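Perfume gone sharp after a winter in the bathroom – can it be saved?

Posted by Iker Marín
February 22, 2024

Hello all. My mum gave me a big bottle of Molia eau de parfum for my birthday last April and I've been making it last. It used to open with something like pear and then go soft and powdery after half an hour or so, and people would ask me what I was wearing. These past few weeks the first spray smells sharp, a bit like nail varnish remover, and the juice has gone from pale straw to a darker yellow. It has been on the bathroom windowsill the whole time, next to the radiator. Is it ruined, or will it come back if I move it? I paid nothing for it, obviously, but a new one is 86 euros and I'd feel awful telling her. Is it safe on skin in the meantime?

3 replies

Benito Montoya
Member, 2,942 posts

Oh, I do feel for you, I lost a lovely bottle of Dulby the very same way! Light and warmth are what do it, and a windowsill over a radiator gives you plenty of both. The fruity and citrus notes at the top are usually the first to go, so you get that sour blast when you spray. Quite often the rest is still fine underneath. Spray some on a strip of plain paper, leave it for twenty minutes and smell it again. If the powdery part turns up as you remember it, the bottle has plenty of wear left in it.

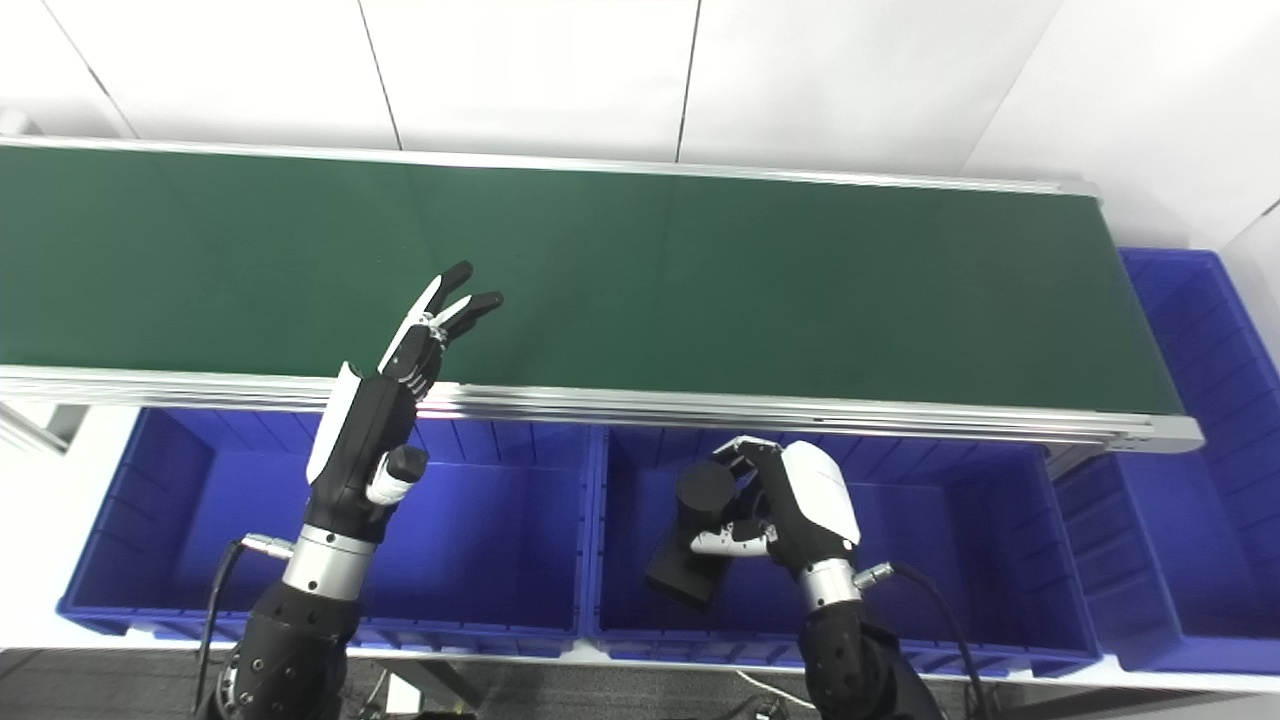 Either way, move it somewhere dark and cool with the cap on. A bedroom drawer will do nicely, or the box it came in if you've kept it. It won't turn the clock back – what has gone has gone – but it should slow things down. The darker colour alone wouldn't worry me, as anything with vanilla in it tends to deepen with age. As for skin, old perfume can irritate, so I'd try a little on your inner arm and wait a day. I wear my older ones on a scarf (a dark one, they can stain).

Šimkus
Member, 554 posts

Mine did this, I binned it. Fridge is best.

Pesar
Member, 282 posts

Don't bin it yet! Try the paper test first. And do tell your mum, she'll probably just be pleased you wore it so much.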